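Les t-shirts à motif floqué passent à 30 degrés, à l'envers, avec une lessive liquide. La poudre laisse des traces blanches sur les couleurs foncées. Essorage court, jamais de sèche-linge.

**Tache d'herbe au genou** – tamponner au vinaigre blanc, laisser agir 30 minutes, frotter au savon de Marseille, puis laver normalement. Sur un jean, recommencer 2 fois si besoin. 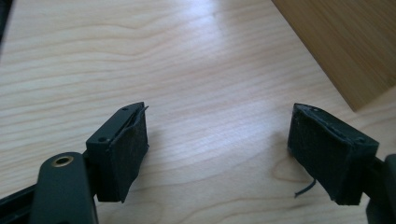 *Une table en bois clair.*

**Repassage du motif** – toujours sur l'envers, fer doux, sans vapeur. Si un coin du flocage se soulève, poser une feuille de papier cuisson dessus et appuyer dix secondes sans glisser.

**Taille trop grande** – pour un pantalon en 36 mois porté trop tôt, faire un ourlet à grands points, côté intérieur. Il se défait en une minute au printemps.

Les boutons de rechange vont dans un petit bocal, avec l'étiquette du vêtement. Chez Evska, ils sont cousus dans la couture de côté.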